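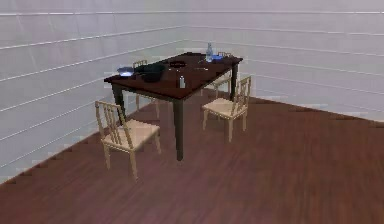 3.2 餐桌尺寸与用餐时长:一项被反复引用的结论还剩多少

打印本页 | 用电子邮件发送
分类:居住行为 / 方法评述

关于餐桌形状影响家庭用餐时长的说法,在居住研究中流传甚广。其最常见的版本出自Kershaw的调查:长方形餐桌旁的家庭坐得更久,圆桌旁的家庭话更多但散得更早。后来的设计手册多半只引前半句,个别手册连“长方形”也省去,直接写成“较大的餐桌延长用餐时间”。本节重新检查这一结论所依据的材料,我们的看法是,它能支持的内容比引用者以为的少得多。

首先是样本。Glenys Kershaw在Jidby镇走访了51户家庭,其中使用圆桌的只有10户。这10户里又有3户在受访前不久刚换过桌子,原文把它们与长期使用者合并计算,没有说明理由。若将这3户剔除,圆桌组只剩7户,两组之间的差距便主要由其中两户独居老人决定。独居者吃饭快,与桌面是圆是方有多大关系,原文没有讨论。

其次是“用餐时长”的定义。调查由受访者自己填表,起点为“坐下”,终点为“离桌”。问题在于,许多家庭的餐桌并不只用来吃饭。孩子饭后在原处写作业,大人接着算账或看手机,这些时间在表上都可能算作用餐。长方形餐桌桌面较宽裕,更容易兼作书桌,所谓“坐得更久”或许只说明桌子承担了别的用途。Kershaw在附录中承认有受访者询问过“吃完了但没走算不算”,答复是“由您自行判断”。这样得来的数据,很难拿来比较两种桌形。

第三是房间。图2所示的布置,长方形桌面的一角靠近两面墙相交的墙角,桌上放着一只透明的细颈玻璃瓶,右侧紧挨着一个蓝色浅托盘。餐桌与墙面的关系在原调查中完全没有记录。靠墙放置的餐桌,里侧的人进出要绕行或请旁人让座,提前离席的代价较高;放在房间中央的餐桌则没有这个问题。圆桌很少靠墙,长方形餐桌常常靠墙,因此桌形与摆放位置在样本中极可能高度相关。把两者的作用全部记在桌形名下,至少是草率的。

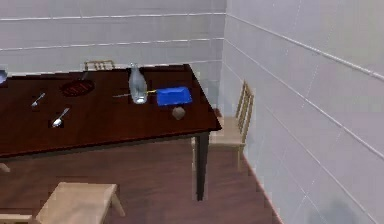
图2 长方形餐桌与墙角的相对位置,桌面有玻璃瓶与蓝色托盘。

支持者通常会举出Mudaliar住宅项目的回访作为旁证。该项目为住户统一配置长方形餐桌,入住后住户自述“一家人坐在一起的时间变多了”。我们认为这份旁证价值有限。住户同时换了房子、换了厨房,不少人还缩短了通勤路程,其中任何一项都足以改变晚饭的样子。回访问卷又是由项目方自己设计的,题目里预先写入“更宽敞的餐桌”一语,受访者顺着题意作答不足为奇。何况项目中没有一户使用圆桌,连最粗略的对照也无从谈起。

Hostmont小区的观察略为可靠一些。研究者在某个星期六傍晚入户,自行记录起止时间,并把吃饭与饭后停留分开。结果显示,两种桌形的进食时间没有值得一提的差别,差别集中在饭后停留一项。这与我们前面的怀疑一致,但也不宜高估:观察者就坐在客厅里,主人是否因此多留一会儿以示客气,无法排除。周末晚饭与平日晚饭也未必能互相代表。

还应提到所谓“零度”指标(Zerosness)。这一指标试图用桌面空置比例来解释停留时间,认为桌上杂物越少,人越愿意留下。指标的计算方式是俯视桌面,把被器物占据的部分扣除,再求余下面积所占的比例。我们试着按其说明重算了2户的数据,结果与发表值都不相符,去信询问后得到的解释是“托盘内的空处有时计入,有时不计入”。一个连托盘都处理不一致的指标,目前恐怕不适合进入任何回归模型。即便计算无误,方向也值得追问:究竟是桌面空才留得住人,还是人留得久,顺手把桌子收拾干净了?

有同行建议,可以把上述几项研究合并分析,以弥补各自样本的不足。我们没有这样做。三项研究对时长的定义互不相同,一项靠自填,一项靠回忆,一项靠旁观,合并之后得到的平均数不对应任何一种可以说清楚的行为。样本变大,定义依然含混。

以上并不意味着餐桌形状毫无影响。圆桌便于彼此看见,长桌的两端则较难参与同一场谈话,这类观察合乎日常经验,也许经得起检验。但从现有材料出发,稳妥的说法只能是:在饭后停留这一项上,使用长方形餐桌的家庭时间较长,原因未明,摆放位置、桌子的兼用情况与家庭人数均未得到控制。下一节讨论座椅时,我们沿用“进食”与“饭后停留”的区分,凡原始研究没有作此区分的,一律不引用其时长数据。

返回页首 | 联系编辑部 | 版权所有,未经许可不得转载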